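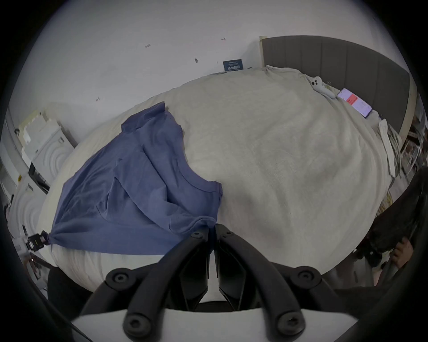 ## Valuing a cyclical manufacturer on peak earnings

**Mwende Mussa**

I hold 633 shares in Kavon, which makes pumps and valves for the mining trade. The trailing P/E is 11, against a much higher figure for Nevex, its nearest peer. Kavon's order book has grown for two years and the June update was positive. Is the low multiple a sign of value, or am I misreading it? I would like to add enough to reach 1,000 shares.

**divvy_or_bust**

A low P/E on a cyclical usually means the market expects earnings to fall. The multiple tends to look cheapest near the top of the cycle and dearest near the bottom. Take average operating margin over a full cycle, apply it to current revenue, deduct interest and tax, then divide by the share count. Use that figure in place of last year's EPS and work out the multiple again.

Also split the order book into new equipment and spares. Spares revenue holds up better when miners cut capital spending. If Nevex earns more of its profit from servicing – check the segment note in both annual reports – part of the gap in multiples is explained.

**Kombo**

Agree with the above. Look at net debt as well. I held Divton through the last downturn and the covenants did more damage than the lost orders. They had to issue shares near the low.

**t_harrow**

11 is cheap, I'd buy. Pays a dividend too I think.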